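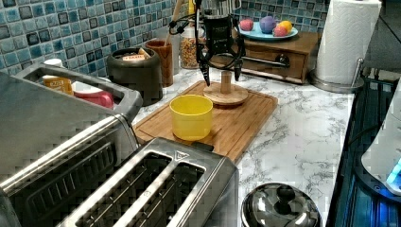
What was Marianna's father owed when the ferry stopped running? Seventy crowns and a winter coat, and he only ever got the coat.

We use cookies to remember your reading preferences. Accept - Manage settings

THE COAT
By Radosław Pawlak
March

She was wearing it when she got off the bus in Tovberg. Too big. Sleeves over her knuckles. Smelled of diesel still, or she thought it did, she'd stopped trusting her nose on that.

Rain. Of course rain. The ticket office had a new door and the same old man behind the glass, only he wasn't the same man, he was the son. Kamil Vrabec. He'd gone gray at the sides like his father had.

"We're closed," he said.

"You've been closed for years."

"Then you know."

She put the envelope on the counter. Inside, the paper from the ferry company, folded so many times it had gone soft as cloth. Seventy crowns, back wages, T. Kurek, deckhand. Signed by Vrabec the elder in blue ink.

Kamil read it. Read it again. Turned it over as if the money might be on the back.

"Your name's Wasilewska," he said.

"My mother's name. Tadeusz Kurek was my father."

"Was."

"January."

He took his glasses off. Outside a gull was yelling at nothing, and past the gull the water, and past the water Darkwood, which you could hardly see. Black line. Trees down to the shore. Her father used to say you could smell the pines halfway across if the wind was right. She never had, but she'd said she did, she was eight, she wanted to be on his side.

"Seventy crowns," Kamil said. "They don't even make crowns anymore."

"I know that."

"So what do you want?"

Good question. She'd had five hours on the bus to work it out and hadn't. Slept against the window instead. Woke up with the zipper printed on her cheek.

"I want to go across," she said.

"There's no ferry."

"There's a boat tied up behind the building. I looked."

"The Okari? She's not a ferry. I fish off her." He put the glasses back on. "When she starts."

"Take me across and I'll tear that up."

He laughed, a short one, thru the nose. Then he looked at the coat. Really looked, for the first time. The brass buttons, the anchor on them worn nearly flat. One missing and a black shirt button sewn in its place.

"That's my dad's coat," he said.

"He gave it to mine."

"He told us he lost it. My mother went at him about that coat for two years. Two years! Said he'd left it in a bar." He was holding the edge of the counter. "He never said a word."

Neither of them did either, for a bit. The heater ticked.

Her father had told it another way. Vrabec on the dock the last night, company gone bust, everybody shouting. Vrabec taking the coat off his own back and shoving it at him and walking off in his shirt, in sleet. Not a kind thing, her father said. He was angry. He looked like he wanted to hit me with it.

She didn't tell Kamil that part. Maybe on the water.

"It'll be rough," he said.

"Fine."

"And there's nothing over there. Przemysław Zawadzka's got the landing now, keeps goats on it. He'll yell at you."

"Fine."

He got his keys. Dropped them, picked them up. He left the light on and the paper where it was on the counter, and she saw him see it and leave it anyway.

The Okari started on the fifth try. Blue smoke everywhere. She sat up front with the collar up and the wind coming straight down off the hills, and Kamil shouted something she couldnt hear, and she nodded.

Halfway over she put her face up. Salt, fuel, wet wool.

She kept trying. The trees were getting bigger, she could make out single ones now, and a white shape moving on the landing that was probably a goat.

"Smell that?" Kamil yelled.

"Yes," she yelled back.

Get a new story in your inbox every month. Enter your email to subscribe to the Pirihi newsletter. Unsubscribe at any time.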